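Wrist camera policy does great on the fruit it was trained on, falls apart on anything else – is this the "wrist only" result people talk about?

Posted in Manipulation and Grasping, October
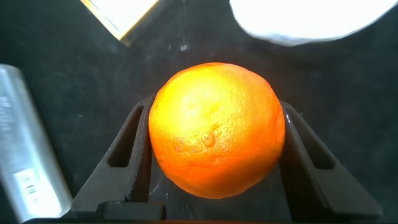 Wrist view with the fruit between the fingers.

Gobnait Egan

Hello everybody, long-time reader and first-time poster, so please be gentle with me! I teach an evening robotics class and I've been trying to redo, on a small budget, one of those results where a policy trained only on wrist camera pictures (no overhead view at all) is supposed to carry over to new tables and new objects better than one that also gets a fixed camera. The idea made sense to me right away. The wrist camera moves with the hand, so the object always ends up in about the same place in the picture, and the room matters less.

So I set it up over the summer. The arm is a secondhand Tomora, and the fingers I printed myself on the Ender in the classroom, with long slots through them so they bend a little around round things. I collected 184 demonstrations by hand, all of them picking up one piece of citrus from a dark cloth and setting it in a bowl. I moved the clutter around between runs, or I thought I did. Then I trained two policies with the same settings, one with the wrist camera alone and one with wrist plus a fixed camera over the table.

On citrus the wrist-only one is lovely. I could watch it all day. It comes down, centers itself, closes, and up it goes. The two-camera one is a bit worse but not by much. Then I swap in a lemon, or a green apple, or a tennis ball, and the wrist-only policy goes to pieces. It hovers. Sometimes it drifts off toward the edge of the cloth and closes on nothing at all. The two-camera policy at least goes to the right area and makes a try at it, which is the opposite of what I was expecting to see!

What I'd love to know is:

Did I misunderstand the claim, or did I do something wrong in the collecting?

Is 184 just too few?

Would it help to change the fingers? They are in the picture the whole time and I wonder if the policy is looking at them too much.

I have 13 students who would very much like to see it pick up an apple before the term is over, and so would I. Thank you kindly for reading all this.

nandis_bench

Not enough data. Get more. I had 734 on my setup before it did anything useful with a second object.

slowgripper

Welcome, Gobnait, and what a nice clear write-up. I've gone around this particular block a few times so I'll try to be more use than just "more data," although the poster above isn't wrong that more would do no harm.

First, the claim. The way I read that family of results, wrist-only training helps when the place changes: different table, different lighting, arm bolted down somewhere else. It says a good deal less about a change of object. You held the object fixed and changed it at test time, so you tested the part the method never promised. I made the same mistake with my own rig and was grumpy about it for a good week.

Now look at your picture the way the network does. You have a bright orange ball on a nearly black background. There are other things near the top and the left side, but they're silver or pale or white, and nothing competes with the fruit for color. With every demonstration like that, the easiest thing to learn is "put the orange blob in the middle, then close." It's a perfectly good rule for your training set. A green apple gives it no orange blob, so it has no idea where to go, and hovering is about what I'd expect. I can't prove that from one picture, of course, but it is cheap to check. Wrap a small box in orange paper and see if the policy goes for it. If it does, there's your answer.

Your two-camera policy may have picked up something coarser from above, such as "go to the thing on the cloth." That would get it to the right area with a poor grasp, and that matches what you told us.

What I would do, in the order I'd do it:

Keep your 184, they're good. Add a batch with other objects, and go for variety over number. I'd sooner have 11 different objects with a few tries each than one more big pile of citrus. Include at least a couple of dull, dark things that are hard to see on that cloth.

Change the cloth too. Put down a light one, a patterned one, a bare table. If the background is always dark the policy will quietly lean on that.

Turn on color jitter in training if you haven't. Push the hue further than feels sensible. This costs you no collecting time, so you might even try it tonight before anything else.

Watch the exposure. That white thing in the upper right is heavily blown out in your picture. If the camera is on auto exposure, the whole picture can get brighter or darker depending on how much of it is in view, and a dark apple will suffer more than an orange did. I lock mine.

As for the fingers, I'd leave them alone. They stay in view during the approach and they give the network a steady reference for where the grasp will happen. Mine are a similar dark gray and I've had no trouble I could pin on them. If you do reprint them in another color, collect at least some new demonstrations afterward, or you'll be chasing two problems at once.

One last thing, and then I'll let you go – please score the two policies with the same starting positions. I mark mine on the table with bits of tape. With hand-placed objects I've fooled myself more than once, always in favor of whichever policy I liked better.

Hämmerli_fan

Agree with slowgripper on nearly all of it, especially the orange box test. I'd add one small thing about the hovering. Check how high your demonstrations start. If you always began with the fruit already well inside the wrist view, the policy never learned what to do when it can't see anything it knows, and drifting off the cloth is a common way for that to show up. I recorded some where the arm starts off to one side and has to come looking, and the wandering mostly went away. They are tedious to record and you'll want a cup of something beside you.

Do come back and tell us how the apple goes!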